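Learning Polish at forty-six, or trying to

28 Jan 2020
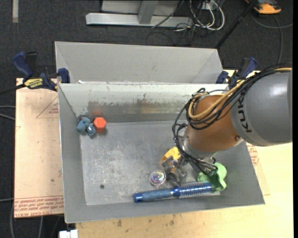 Cables, a yellowish hose and a grey metal bin.

So I've been at the Polish for a year now, near enough, and my app tells me I have done 203 lessons. I mention it early so that you'll think kindly of me when I get to the bit about the bakery.

For anyone new, my gran was Wiesława Chmielewska and she spoke Polish to the cat and English to the rest of us. I grew up with maybe nine words, most of them to do with food or being told to put a vest on. Then last winter my cousin Lena Domański posted me a shoebox of Gran's letters and I couldn't read a single one. I sat on the stairs with them for ages feeling a proper fool, and the next morning I signed up for an evening class at the library.

The class is lovely. There are six of us if it isn't raining. Our teacher is Teresa Krawczyk and she has a way of waiting, completely still, while you work out which ending you need, and she will not rescue you. I used to dread the waiting and now I quite like it. You can almost hear everyone's brain going.

Right, the endings. I knew there were cases, people warn you about the cases, but I had thought of them as a sort of chapter you got through and came out the other side of. No! They're in everything. The word for the table changes if you're on it, or under it, or haven't got one. I made myself a big chart and stuck it on the fridge, then a second chart for the bits that didn't fit on the first one, and my husband now has to move the genitive plural to get at the takeaway menus.

Numbers are worse. I can do prices up to about twenty as long as the person is patient, and after that I just hold out a note and smile. Two of something behaves one way and five of something behaves another, and when I asked Teresa why, she said "it's older than both of us" and carried on writing on the board.

The bakery, then. There's a Polish bakery two streets from my sister's called Bellosier (no, I don't know why either, it sounds like a hat shop) and I had been practising my order all the way there on the bus. Two poppy seed rolls and a rye loaf, please. I said it beautifully, I really did. And the woman behind the counter answered with a long, fast, friendly question of which I understood the word "today". I said yes. She asked something else and I said yes to that as well. I came out with two rolls, a rye loaf, a jar of pickled mushrooms and a cheesecake the size of a car tyre. It was a very good cheesecake. We were still eating it four days later.

I told Wanda Tokarz from class and she says she does the same thing at the hairdresser's, which explains the fringe.

As for what's been working for me, in case any of you are thinking of having a go: I've mostly given up on word lists. I had 468 cards in a box at one point and I could go through the whole lot and still not be able to ask where the loo was. What helps is reading the same short thing over and over until it gets boring. I've got a children's book about a hedgehog who loses his scarf, and I must have read it thirty times, and whole chunks of it now fall out of my mouth without any effort. Sadly there isn't much call for "the hedgehog looked under the bridge", but the endings are all in there, and they've gone in.

Radio in the background is good too. I have it on when I'm doing the ironing and I don't try to follow it. Weather forecasts are my favourite, they say the same things every time, and I got "light snow in the mountains" the other day clear as anything and shouted it up the stairs.

And the letters! I've done one. It took me three weeks with a dictionary and some help from Teresa on the handwriting, which has loops in places I wouldn't have put them. It's from Gran's sister, and it is two pages about a neighbour's goose and a quarrel over a fence, with one line at the bottom asking if the baby is sleeping any better. The baby was my mum. I read that line out at class and got the ending wrong, and Teresa let it go.

Second letter in February, if I can make out the first word.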